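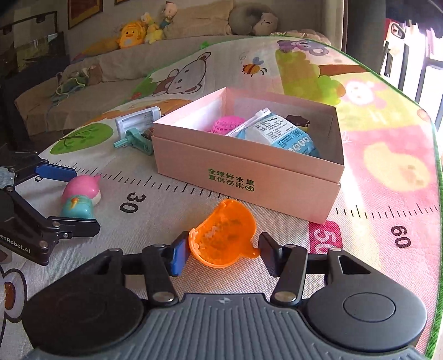 Unit 6: Silent Faults in Hand-Held Gripper Recording
Course handout, Robot Data Practice

1. Purpose of this unit

Students will study one fault in detail. It was selected for teaching because no alarm was raised while it was present. By the end of the unit, students should be able to name the conditions under which a gripper produces a recording that looks normal and is wrong.

2. The case

In June, the Thibodeaux teaching laboratory completed a toy-sorting exercise with paired hand-held grippers. Operators picked up small toys and released them into an open box. The session produced 1,059 recordings. Of these, 1,034 passed the automatic check and were released to students for the training assignment.

The policy trained on the released set closed its jaws too early. On thin-walled cups it closed short of the wall and lifted nothing. On solid objects the same error was often hidden by the size of the object.

3. Cause

The jaw opening is calculated from the angle of the finger linkage. A pivot screw on the right-hand unit had loosened, and the linkage had gained play. When an operator squeezed the trigger, the reported opening fell before the fingertips moved. The delay was short and varied from one grasp to the next.

The automatic check, known in this course as Skokon, tests for missing images, dropped samples and values outside the permitted range. Every faulty value was inside the range. Skokon therefore worked as designed and passed the recordings.

4. Why the fault was not found sooner

The opening was calibrated on Friday morning with the jaws fully open and fully closed. Play in a linkage has little effect at either end of travel. No reading was taken at a middle position or under load.

Two operators had noted in the Hiditz log that the right unit "felt soft." The log was kept apart from the recordings, and the notes were not read before release.

5. Revised procedure

Before each session, and again after every 200 grasps:

- Hold the gripper body still and move each fingertip by hand. If the tip moves and the reading does not, stop and report the unit.
- Close the jaws on the Pleva gauge block and record the reading. Repeat three times.
- Inspect all pivot screws. Do not tighten a screw during a session; withdraw the unit.
- Enter any operator remark in the session record itself.

A unit that has been repaired must complete 300 test grasps before it is returned to use. Recordings made between the last good gauge reading and the report of a fault are to be set aside in full. They may not be corrected by applying an offset.

6. Preparation for the seminar

Read section 3 again and write one page on the following: which additional test, using only the images and the reported opening, would have identified the fault? State what the test would miss. Bring a printed copy.

Last updated: June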